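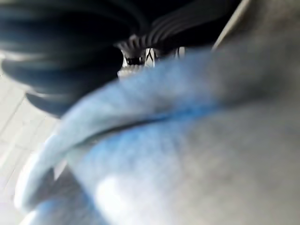 Laundry bench, June, 4:20 p.m.

Okay, so the blue fleecy thing. I've been putting off writing this one up because I wanted nicer numbers first, and I'm not going to get nicer numbers this month, so let's go.

Yvonne asked over lunch whether I'd let one of our machines do the washing at my place yet. I said no before she'd finished the question! Then I felt bad and went back through the log to see if that was fair. We've got 92 pick attempts on soft fabric since the new fingertips went on, and 30 of them ended with the cloth held by one layer, the way we want. The rest are a mix of grabbing two layers, grabbing a fat roll of everything, or closing on air.

Fleece is the worst of the lot for me. From the wrist camera, up close, it all goes to pale blue mush — one deep crease you can make out, a curled edge low on the left, and a big washed-out highlight in the middle where the fuzz catches the light. The edge finder (still the Symonenko version, I haven't merged mine) loves creases. It sees a dark line and calls it a hem. A person would just feel for the edge with a thumb and be done.

Things to try:

Lower the exposure on the wrist camera. That white patch is eating everything near it.

Take the look from higher up, then go down blind for the last bit. Yvonne says the Notamville people do it this way with towels and they're happy with it.

Train on the curled edges only and ignore creases for now. I have 1,910 labeled crops but hardly any are fleece, so that's a boring afternoon for me (podcasts welcome).

Chores scorecard, my opinion only: carrying a full basket, yes. Sorting lights from darks, pretty much. Folding a flat towel, yes if you're patient. Finding the corner of a heap of fleece, no, and I wouldn't promise it to Cokotel for the fall either.

14 more attempts planned with the lamp turned down. Need to order fingertip pads before then, we're on the last pair and the left one is peeling.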